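Kirnumlow Dance Society
Minutes of the committee meeting, 2020-04-21, held by telephone

Chair: Wojciech Szczepańska

1. Minutes of the last meeting
Agreed with one correction: the tap class moved to the Pernen room, not the main hall.

2. Classes
All classes remain stopped. Teachers may send practice sheets to their own pupils. Fees already paid for the summer term will be carried over to September. Parents who would rather have a refund should write to the chair.

3. Grades
The Narnlow grade day is put off with no new date. The 118 entries stand and need not be sent in again.

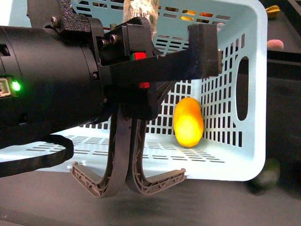
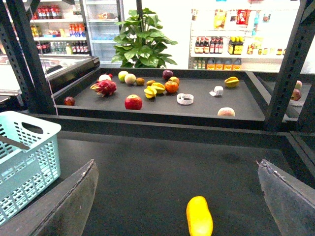
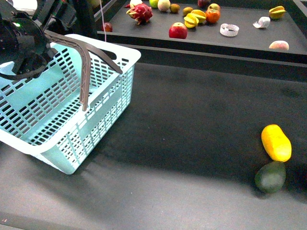 4. Costumes
The Chaudhry skirts are still out on loan. It was agreed to leave them with the dancers until classes start again. Two of the bodices need new hooks – these will be done at home. Hard shoes should be returned in pairs and marked with the size.

5. Money
A grant of £500 has been received towards the new floor. It is to be kept apart from the general account. The floor firm has been asked to hold its price until September, and a reply is awaited.

6. Annual show
No decision. The hall booking is kept for now, as the deposit can be moved once without charge. The junior set dance will stay in the programme if the show goes ahead.

7. Any other business
The music licence is due for renewal. The chair will ask if it can be paused.

Next meeting: by telephone, date to be sent round.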